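In defence of the slow robot
2024-02-21

Every October the Hilwood robotics club picks a project, and every October somebody's parent asks why it can't be the sort that fights. Haltwood's club builds the sort that fights. They have a trophy, and a dented skirting board.

Ours picks up a teaspoon. On a good evening it then puts the teaspoon down again. The students have been at this for nearly 12 weeks and I have come to believe it is the most useful thing taught in the building, including my own subject.

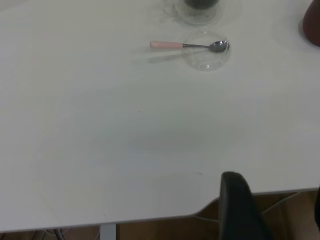 A fighting robot forgives you. It can be badly made and still win, provided the other one is worse. A spoon offers no such comfort. You are two millimetres out or you aren't, and no amount of shouting from the benches will help. I have watched fifteen-year-olds who won't reread a paragraph go back over the same bit of code until the cleaners came in.

The Malmont regional final gives 2,000 points for speed and nothing for patience. I'd swap them, but then I'd also abolish the mascot parade.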